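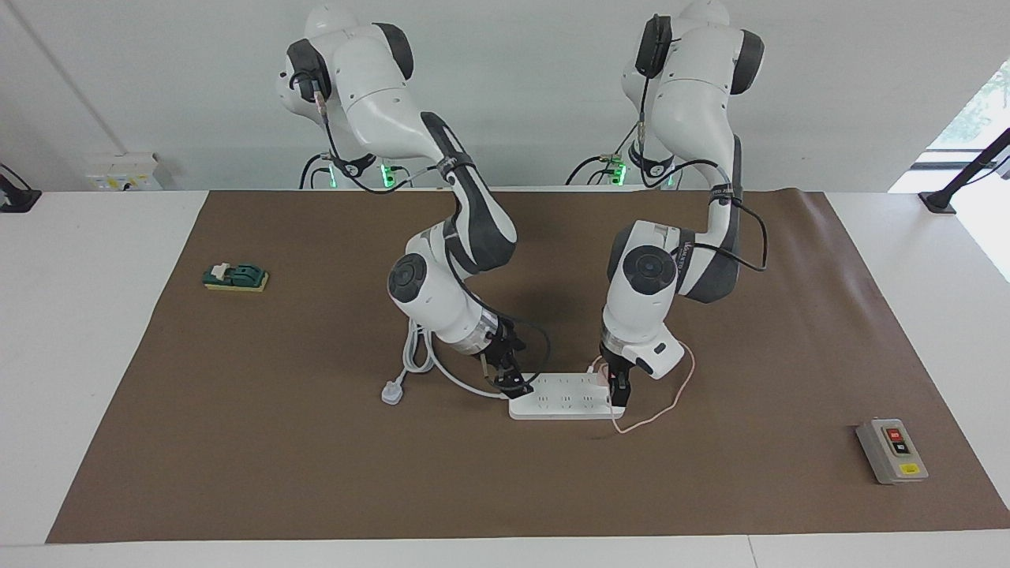

A power strip, also called a multi-socket extension or trailing socket, is a row of electrical outlets in one housing, fed by a flexible cable from a single wall socket. It is used where several appliances stand close together and the wall does not offer enough outlets for them. The housing is long and narrow, and most types are made to lie flat on a floor, shelf or table. Small plugs take up little of its length and can be used at either end, like the small white plug at the right end of the strip shown on brown paper, whereas a bulky plug-in transformer often covers the neighbouring outlet as well.

Construction

The body consists of an upper and a lower shell held by screws or rivets. Inside, two or three metal rails run the length of the strip, and each outlet is formed by spring contacts attached to or cut from these rails. All outlets are therefore connected in parallel and receive the same voltage. In earthed types a further rail carries the protective conductor. The cable enters at one end through a clamp, which keeps a pull on the cable from reaching the terminals.

Outlets may be set in line with the housing or turned at an angle. The angled arrangement lets flat plugs with side-exiting cables lie next to each other. Spacing varies between makers. The Pfister pattern, introduced by a workshop in Predau, left a wider gap before the last outlet for transformers and was later copied in the Drevent range.

Switches and additional parts

Many strips have a rocker switch, in some cases with an indicator lamp. A single-pole switch interrupts one conductor only; a double-pole switch interrupts both and is preferred where plugs can be inserted either way round. Some models have a separate switch for each outlet. Surge-protected strips contain varistors, which wear with repeated surges and cannot be renewed by the user.

Rating

The permitted load applies to the whole strip and is marked on the housing or the plug. It is given in amperes or watts, for instance 3,000 W. The number of outlets has no bearing on it. Phone chargers and desk lamps use a small part of the rating, while a kettle and a fan heater together may exceed it. Cable wound on a drum or bundled under a carpet loses heat poorly and should carry less than the marked load.

Use and care

Strips should not be plugged into one another. This practice, known as daisy-chaining, places the load of every later strip on the first plug and adds contact resistance at each joint. Plugs are removed by gripping the plug body and steadying the housing; pulling on the cable strains the conductors at the point of entry. Worn spring contacts hold a plug loosely and can overheat under load – browned plastic near an outlet is a common sign, and a strip in this state is discarded.

Fixing and storage

Keyhole slots on the underside allow wall mounting on two screws. Alois Sutter, in a handbook on workshop fittings, advises mounting strips along the rear edge of a bench, clear of liquids and swarf. Dima Jaber's revision of the same handbook adds that the cable should be coiled loosely for storage and the strip kept dry.

See also: extension lead, cable reel, surge protector, adaptor plug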